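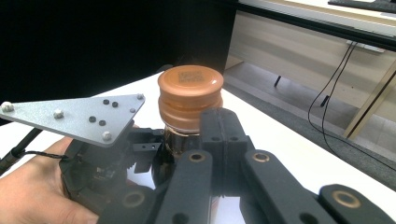 Chia-hao Yeh reckons the visitors decide whether they like a gripper in the first 20 seconds, and that everything you say after that is just them waiting for a go. I'd planned a ten-minute talk for our open day at Denwood. I cut it to two!

So, how to run a hands-on gripper table, as learned by me, mostly the hard way. We opened the doors on May 11, 2022 and I was hoarse by lunch.

## Before anyone arrives

Clear more table than you think you need. People lean, they put their bags down, they rest their coffee next to your kit (move it, nicely). Put the spare tools in a box under your own chair and keep one out.

Then choose your objects. I'd go for:

- a glass jar with a screw lid, something with a bit of weight in it
- a soft sponge
- a tennis ball
- one awkward thing, like a whisk

Start everybody on the jar. It's a familiar shape, it stands up by itself, and people are properly nervous about glass, so they slow down without being told. The whisk is for the ones who get cocky.

## Giving someone a turn

1. Hold the tool yourself first and do one slow grasp, no talking.
2. Hand it over with the fingers open. Let them feel the weight before they go near anything.
3. Ask them to come in from the side, with the fingers level with the fattest part of the jar. Too high and they end up squeezing the lid.
4. Get them to close gently and stop. Most people want to lift straight away, so I say "wait" out loud, every time.
5. Lift it about a hand's width, hold, and put it down. Open fully before pulling back!

That last bit catches nearly everyone. They open halfway, drag the tool away and the jar comes along for the ride.

## The questions you'll get

"Is it strong?" came up all day long, closely followed by "how much?" I'd also have an answer ready for why a person is holding it at all. Mine was that you're showing the machine how a grasp goes, a bit like guiding a child's hand round a pencil, and that seemed to do the trick.

Children ask better ones. A girl from the Lindqvist group wanted to know if it could tell a full jar from an empty one, and we spent a happy five minutes on that while the queue grew behind her.

## For next time

Groups of 35 are too big for one table, so we're splitting them for the July session at Indberg. I'm also bringing a second whisk, as the first has gone a bit oval.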